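Street Trees of Edstead and Kitgate: A Student Project Report
Environmental Studies, January 2025

Why trees

Our project started with a bus stop. The one at the bottom of Potero Street in Edstead has no shelter and no bench, but it does have an enormous sycamore, and on hot afternoons everybody who is waiting squeezes into the shade of that one tree. If you get there late you stand in the sun. Across the river in Kitgate the same bus stops on a street with trees on both sides the whole way down, and people spread out wherever they like.

We wanted to know how different the two towns really are, so for our term project we did a street tree survey. We picked 18 blocks, half in Edstead and half in Kitgate, and recorded every tree growing between the sidewalk and the curb. Trees in front yards were left out even when they hung over the sidewalk, which was painful in a few cases because some of the best trees we saw are in front yards.

We had 2 questions:

Are there more street trees on the Kitgate blocks than on the Edstead blocks?
Are the trees in one town older, or at least bigger, than in the other?

By the end we cared a lot more about a third thing we hadn't planned on, the empty planting spots. More on those further down.

How we picked the blocks

We printed a street map of each town, left out the blocks with only stores or parking lots on them, gave the rest a number and drew numbers out of a hat. One Edstead block had to be swapped because the sidewalk was torn up for a water main. We drew again and got Puma Lane, the steepest street either of us had ever carried a clipboard up, and also one of the prettiest. We walked each block up one side and down the other. One person measured and called out, the other wrote.

For every tree we wrote down the kind of tree, the distance around the trunk at chest height, whether the roots were lifting the sidewalk, and whether there were wires overhead. We also gave each tree a health mark of good, fair or poor. Good meant a full crown with no big dead branches. Poor meant more dead wood than live, or a hollow you could put your arm in. Fair was everything else, and looking back fair was doing too much work.

The trunk measuring was the fun part! We used a sewing tape because it bends, and a piece of string for the big ones, where you wrap the string and then lay it flat along a yardstick. Chest height is different on different people, so after the first block we put a stripe of paint on the yardstick and used that to find the same height every time. On a slope you are supposed to measure from the uphill side. We learned this after Puma Lane and had to go back and do it over.
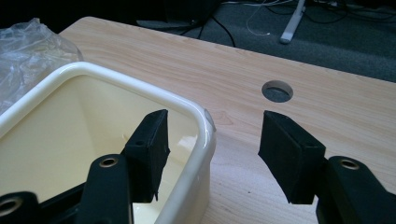

Leaves were the main way we told the trees apart, so we tried to finish before they all came down. We very nearly made it. The last three Kitgate blocks were done from bark, buds and whatever was lying on the ground, and we found out that you can get surprisingly good at this. Sycamore bark peels off in patches like old paint. Hackberry bark has little corky ridges that feel like a topographic map when you rub your thumb over them. Ginkgo is easy at any time of year if the fan-shaped leaves are underneath, and if it's a female tree your nose will tell you from down the block.

Maples were the worst. We can tell a silver maple from a Norway maple now, but our early sheets just say "maple," and rather than guess afterward we lumped all maples together in the results.

What we found

We recorded 179 street trees in all. Kitgate had well over half of them, so the answer to our first question is yes. The bus stop feeling was right.

It wasn't an even spread, though. Kitgate's trees are shared out pretty fairly, and no block we walked was bare. In Edstead the trees bunch up. Puma Lane is as leafy as anything in Kitgate, and then two streets over there is a whole block with a single crabapple on it. (It is a lovely crabapple and we gave it a good.)

The most common tree in both towns was maple. Linden came next in Kitgate and honey locust in Edstead. There were 3 trees we never managed to identify. We drew the twigs, tried two different field guides and argued, and they are in our sheets as unknown. One of them has thorns as long as a finger. If we had another fall to work with, that is the first tree we'd visit.

On size, we had expected Kitgate to win, and we were wrong. The Edstead trees are bigger on average. The reason seems to be that Edstead has mostly old trees and hardly any young ones. Kitgate has a mix: big lindens, medium-sized replacements between them, and skinny new trees still tied to their stakes. In Edstead we found grand old sycamores and silver maples, then gaps, then more grand old trees. The biggest trunk in the whole survey is the bus stop sycamore, and yes, we cheered.

Having only old trees looks wonderful right now and is a worry for later. Silver maples grow fast and don't tend to live as long as oaks, and a lot of Edstead's got a fair or a poor from us. When those come down there is nothing half-grown next to them ready to take over the shade.

The empty squares

This is the part we got excited about. On the second or third Edstead block we noticed that the sidewalk has square cutouts where a tree used to be. Some have a stump. Some are just dirt and weeds, or have been filled in with blacktop that is a different color from everything around it. Once you start seeing them you can't stop.

We went back and marked them on our map, and the map changed completely. The block with the lonely crabapple used to be lined with trees. You can follow the squares down both sides at even spaces, like missing teeth. An old photo of that street hangs in the hallway at the Edstead library, and in it the branches meet over the middle of the road.

Kitgate has empty squares too, but far fewer, and several of them had been dug over as if something was going in soon.

People have found good uses for the Edstead ones. We saw marigolds, tomatoes in cages, painted rocks, a little free library on a post, and one square planted so thick with mint that you could smell it from the corner. We would not want anybody to lose their tomatoes. But there are plenty of squares with nothing in them at all, and every one of them is a place where the hard job of cutting the concrete is already done.

Typing it all up

We put all our sheets into one spreadsheet over a couple of long afternoons, one person reading and the other typing. Pencil holds up much better than pen on a damp clipboard, and the sheets from our one rainy day (in pen) took as long to read as all the others put together. We checked each block by swapping jobs and reading it back. That caught a linden with a trunk wider than a car, which turned out to be a missing decimal point.
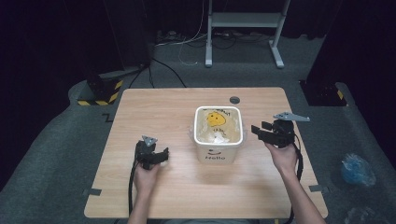

White plastic container with a smiley-face sticker inside and "Hello" on the front, on a light wooden table.

The map was drawn by hand on tracing paper over the printed street maps. Green dots are trees, with the dot size following the trunk size, and open squares are empty spots. It isn't as tidy as a computer map but it made us look at each block again, slowly, and that was how we noticed that the wires mostly run along the north side in Edstead and the biggest trees are nearly all on the south side.

What could be better

Our sample is small. A different draw from the hat might have left out Puma Lane, and Edstead would have looked a lot worse. We would like to walk more blocks before saying anything about the towns as a whole.

Our health marks changed as we got pickier. We remarked the first two blocks at the end and several goods became fairs.

We also never measured shade itself, only the trees that make it. A summer survey with a thermometer, walking the same blocks on a hot day, would be a great follow-up for next year's class, and they are welcome to our map.

What happens next

In February we are taking the map to the Edstead library, where it will hang in the hallway near the old photo. We would also like to send the list of empty squares to the town. A row of young lindens on the crabapple block would be a fine start, and hackberry would do well in the squares under the wires if somebody is willing to prune it. Our own first choice is a ginkgo. A male one.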